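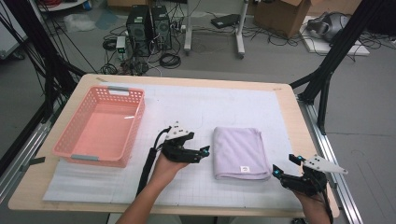
A towel, a basket and a pair of hand-held grippers at the Deltard towel station.

January 2024

Most people who write to me about robot budgets want to know what the arm costs. The equipment lead at Deltard, a small automation shop that is teaching machines to handle laundry, would like them to ask about the table first.

"I could talk about tables all day," she told me, laughing, when I reached her by phone. "Table, mat, rails, posts, cables. You can buy the smartest hardware in the world and if the mat slides when you pull on a towel, you have a bad afternoon."

Deltard has been planning its folding project, called Sumari, for over a year. The goal is a workcell that a mid-sized hotel laundry could afford. The part going on now is done by people, who fold towels with grippers held in their hands so that the motions can be recorded and used for training. The arms themselves are a line in next year's budget.

That order of spending was a fight, she said, and she is glad she won it. The first plan she inherited put nearly everything into two arms from Vuvel, with the leftovers going to fixtures, computers and towels. She turned it upside down. Grippers and computers came first, then a frame made from standard rail that can be taken apart with a hex key. The arms can wait until the team knows how far they need to reach and how much they need to lift.

"A towel weighs nothing," she said. "So why were we pricing arms that could pick up a car battery? We had copied somebody else's shopping list. Once we had people folding at the table every day, we could see what the job really asks for, and the payload number came way down. I loved that. I went around showing everybody the spreadsheet!"

The station itself came in under plan. She put the frame, the tabletop and the mats together at $1265, and she has already set aside the same amount for a second one in March. The grippers are a separate line, and so is what she calls the boring drawer: tape, cable ties, spare connectors, fingertips. She wants that drawer funded before anything else is signed.

"Cables," she said, when I asked what she had budgeted too little for. "Cables, cables, cables. Anything with a wire that moves all day is going to wear out, and I had written down one spare. One! Now I buy three for every one in use, and I put the lead time right next to the price in the sheet." 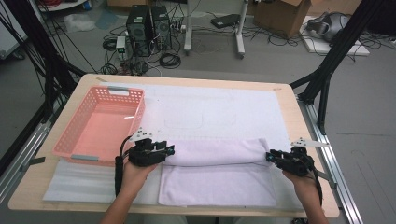
Both grippers on the near edge of a partly folded towel.

I asked how she decides between brands when the spec sheets look alike. She borrows. Deltard had a pair of grippers from Yalçınkaya on loan for 28 days before it bought any, and the people who would be holding them got the final vote. Weight in the hand mattered more to them than grip force did. So did the way a cable leaves the body, something she had never seen mentioned on a spec sheet.

"Ask the person who has to hold it at four in the afternoon," she said. "They'll tell you in one sentence what I couldn't get out of a week of reading."

Towels turned out to be a line of their own too. She started with 19 of one kind, and then somebody pointed out that no laundry in the world has only one kind of towel. The next order mixed thick and thin, new and tired, with tags and without. She buys the tired ones from a linen service that was going to cut them up for rags, and she is very pleased with the price.

Computers were easier. The team bought desktop towers for the station and kept the heavy training work on rented machines, where the bill goes up and down with the month. She checks that choice every quarter. If the rental bill stays high for two quarters in a row, she'll price out buying.

What about floor space? She groaned. Her first drawing showed the footprint of the table and nothing else, and the real thing needs room for a person to stand, room for the computers and a path to walk behind. Her rule now is to draw the table, draw the person, and then double it - and to do that before anyone talks to the landlord.

For a laundry manager starting from zero, she would spend the first money on a plain table and some weeks of watching people fold. Write down what gets folded, how often, and where the hands go. Then call the arm makers, with those notes on the desk.

"They're nicer to you when you know your own numbers," she said. "And it's fun! You look at a towel completely differently."

The second station's rail is on order. She is still arguing with herself over the width of the tabletop.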